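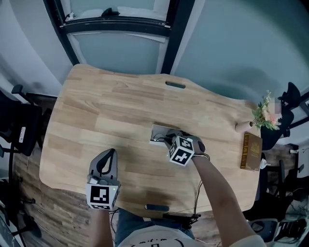 Shared Desks at Tisstead: Student Project Report

1. Purpose

The project considered how a shared desk at Tisstead might be kept tidy between users. Gilmartin set a budget of 600 pounds. The desk has a pale wooden top with a wavy edge and a rectangular cable opening in the middle. A book and a vase of artificial flowers are kept at the right-hand side.

2. The room

Cable routes were planned from the desk upwards. White pipes run along the upper wall, and nothing may be fixed to them.

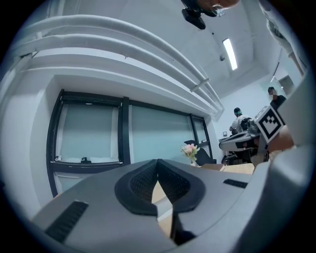
3. Recommendations

Cables should be brought through the central opening and labelled at both ends. The flowers should stay at the side. A further review is proposed for November.

Comments (2)

Mikitz: Was the oval slot at the far edge considered for the cables?

Torkorum: Section 3 is sensible. Please add the cost of the labels.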